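This site uses cookies to remember your region and units. By continuing to browse you accept their use.

Setting up a packing bench for small parcels

Last updated: June 2018

These notes cover the layout of a single-operator packing bench for goods that ship in bags, padded mailers and cartons up to shoebox size. They assume an existing bench with a level top, a power outlet within reach and one person working standing up. Pallet work, refrigerated goods and anything classed as dangerous goods are outside the scope.

The layout is the one in use at Grinosix, where the first version was drawn up in 2008 and has been changed several times. The current version was checked against a run of 3748 orders, most of them one or two line items.

Before you start

Write down what actually leaves the building. A month of shipping records is enough. For each order, note the container used, the number of line items and whether any item needed wrapping. Sort the list by container. Most small operations find that a few container sizes cover nearly everything, and the remaining sizes can live on a shelf away from the bench.

You will need:

Tape measure and a marker
Open-topped bins, all the same model
Flattened cartons for covering the bench top
Paper tape and a dispenser
A bench scale suited to your heaviest parcel
Label printer
Utility knife with a retractable blade
Shelf or rack for cartons stored on edge

Step 1: Set the height

Stand at the bench in the shoes you work in, with your elbows bent at a right angle. The top of the closed carton, not the top of the bench, should sit a little below the elbow. Measure from the floor to the elbow, subtract the height of your most common carton, and use the result as a starting point. Our bench top is at 882 mm, which suits mid-size cartons and an operator of average height. If two people of different heights share the bench, set it for the taller one and give the other a platform with a non-slip surface. Recheck after a week and adjust in small increments.

Step 2: Fix the direction of travel

Decide whether goods move left to right or right to left and keep to it. The direction is usually settled by the door the courier uses. Items come in at one end, the carton is filled in the centre, and weighing and labelling happen at the other end. Finished parcels leave the bench immediately and go to a cart or rack. Parcels stacked on the outgoing end will drift back into the packing area by mid-afternoon.

Mark the three areas on the bench with tape for the first few days. Once the boundaries have settled the tape can come off.

Step 3: Cover the top and place the bins 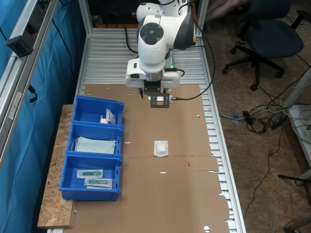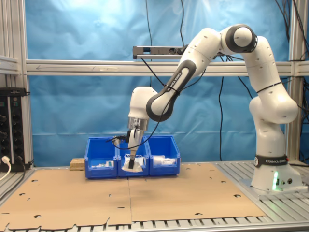 The bench top needs a continuous surface in the packing area. Slatted and profile tops are rigid and easy to bolt accessories to, but mailers snag on the gaps and small hardware drops into them. Commercial mats work and last for years. Flattened cardboard does the same job at no cost, and the first picture shows it laid over aluminium slats with a seam running across the middle. Where two sheets meet, tape the full length of the joint with paper tape. Sheets with slots or holes are usable if the openings are kept out of the area where small items are handled. Replace the covering when the surface starts to lift or fray.

Bins go at the back, within a forearm's reach, in one row. The three blue bins in the second picture are placed this way, near the back of the tabletop, leaving space in front. Use one stock item per bin. If an item comes in several sizes, give each size its own bin and put the sizes in order. Goods in clear bags can be checked without opening, so bag loose items when they are received and not at the bench.

Keep the row to items that move every day. Slower items belong on a shelf behind the operator. We review the row each quarter by counting picks per item, and swap out anything that has fallen off.

Step 4: Label the bins

Print labels with the stock code in large type and the description in smaller type below. Place the label on the front face, at the same height on every bin. Avoid handwritten labels except as a stopgap. If two codes differ by a single character, do not put them side by side. We had repeated mispicks between Arkel couplings in two thread sizes until the bins were moved to opposite ends of the row.

Step 5: Position tape, scale and printer

The tape dispenser goes on the side of your dominant hand, at the front edge of the packing area. Fasten it down. A dispenser that slides needs a second hand to hold it.

Set the scale at the outgoing end, flush with the bench top if the bench allows a recess. Where it does not, build up the surface next to it so that cartons can be slid across. Check the scale with a known weight at the start of each shift and record the reading. Keep the carrier's rounding rules posted next to it.

The printer can sit above or below the bench. Below saves surface area but collects dust and makes label changes slower. Ours is on a bracket above the scale, with the label exit facing the operator and 49 mm of clearance behind for the cable. Route the cable along the back edge and tie it at intervals – a cable hanging across the work area will catch on carton flaps.

Step 6: Store cartons and void fill

Cartons are stored flat, on edge, with the most used size closest to the operator. Dividers between sizes stop the stack from slumping. Do not pre-assemble more than you will use within the hour.

Paper void fill is best fed from above or from a box under the bench. Air pillows take up too much room for a bench of this type unless made on demand. Tear or cut paper to a standard length for each carton size and post the lengths on the wall.

Step 7: Test the layout

Pack twenty typical orders at normal speed. Do not try to go fast. After each one, note any reach that required a step, any item that had to be moved out of the way, and any tool that was put down in a different place from where it was picked up. Change one thing, then repeat with another twenty.

Typical corrections at this stage:

Knife has no fixed place. Add a magnetic holder or a short length of pipe at the front edge.
Packing slips blow off the bench. Use a sloped tray with a lip, or a clip.
Operator turns around for mailers. Move the two most used sizes under the bench front.
Waste backing paper accumulates. Hang a bag from the outgoing end.

Maintenance

Daily: clear the top, return stray items to stock, empty the waste, refill tape and labels.

Weekly: vacuum under the covering, wipe the bins, clean the printer head according to the manufacturer's instructions.

Quarterly: review the bin row, retape or replace the covering, check the bench for level and retighten the fasteners.

Notes on bins

Stacking bins with a cut-down front save height but spill if overfilled. Straight-sided bins hold more and are easier to clean. We changed from Zirnell stacking bins to straight-sided ones and lost one row of storage above the bench, which was acceptable for our range. If you mix types, keep each type in its own row so that the label heights stay consistent.

Contact | Terms of use | © Grinosix. All rights reserved. | Back to top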